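レストラン開店前点検表と所見(Palumbo Randgate店、11月分)

点検者 Remo Ruggiero
立ち会い 厨房責任者、ホール主任
開始 午前9時 客席は準備中

判定は「可」「要是正」「保留」で記す。前回の表は全項目が「可」になっていたが、同じ筆跡で同じ濃さの丸が縦一列に並んでおり、まとめて付けたものと私は見ている。今回は前回の結果を引き継がない。

1 冷蔵庫の庫内温度 可
表示は4度。手持ちの温度計でも4度だった。ただし記録簿のほうは、先月の頭から末まで毎朝毎晩ぴったり4度である。仕込みの日も、搬入で扉を開け放した日も4度。機械がそこまで優秀なら結構だが、記入者が扉の前まで行っているのかは疑わしい。小数点以下も書くこと。

2 生肉と生野菜の区分 要是正
棚の札は「肉・下段」。実際には中段に鶏のマリネが一容器あった。「今だけ置いた」との説明を受けたが、ふたの日付は前日である。

3 揚げ油 保留
交換の目安は店の内規どおりとのこと。内規の紙を見せてほしいと頼んだところ、出てこなかった。名物のコロッケは試食した。衣の色はよい。後味に古い油の匂いがわずかにあり、これを「香ばしさ」と呼ぶのには賛成しかねる。

4 アレルゲン表示 要是正
新しい品書きの「森のスープ」に、乳と小麦の記載がない。給仕に尋ねると「たぶん入っていません」。厨房では「両方入っています」。料理名に詩情を込める前に、中身を書いていただきたい。

5 手洗い設備 可
石けん、紙タオルともに補充済み。奥の流しは湯が出るまでに時間がかかる。忙しい時間帯に誰がそれを待つのか、答えはなかった。

6 消火器と避難経路 要是正
消火器は期限内。裏口の前にワインの空き箱が積まれている。ホール主任は「営業中はどけます」と言うが、火は営業時間を確認してから出るわけではない。箱は倉庫へ。

7 排気フード 保留
清掃業者Prerkusの作業票には「全面清掃」とある。フィルターの裏を指でなぞると油が付いた。全面の意味を業者に照会中。請求番号1566の明細も取り寄せる。

8 衛生管理ソフト 保留
本部の勧めでSekentという記録ソフトを入れている。画面は緑の印ばかりで気持ちがよい。しかし未入力の項目まで緑になる設定だった。これでは紙の丸と変わらない。設定を直したうえで再確認する。

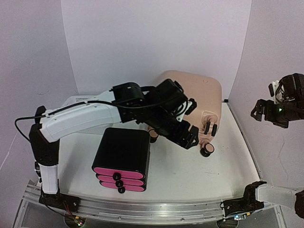

イラリア・フェッラーロ:所見を読みました。設定の件は認めます。こちらで導入時の初期値のままにしていました。ただ、記録簿の温度まで疑うのは行き過ぎではないでしょうか。4度に設定した冷蔵庫が4度を示すのは当たり前です。それから森のスープは配合が二度変わっていて、給仕が古いほうを覚えていたのだと思います。札は今夜までに直します。

返答として書いておく。設定温度と実測温度は別のものである。記録簿の欄には「実測」と印刷されている。設定値を写すだけなら、毎日書く必要がない。配合が二度変わったのなら、二度とも給仕に伝えるべきだった。札の訂正は現物を見てから判定を変える。

9 客席まわり 可
卓のがたつきなし。床のすべりもなし。椅子の間隔は図面どおりで、通路もふさがっていない。ここは素直に感心した。図面では200席の宴会も受けられるとあるが、その人数で厨房が回る根拠は示されていない。予約を取る前に、献立と人員の案を出すこと。

是正の期限
項目2と6は本日の開店まで。項目4は夜の営業まで。項目3、7、8は書類がそろい次第、再点検。口頭での「済みました」は受け付けない。

備考
鶏のマリネは廃棄を確認した。コロッケの油については、次回は予告なしに昼の終わりごろ試食する。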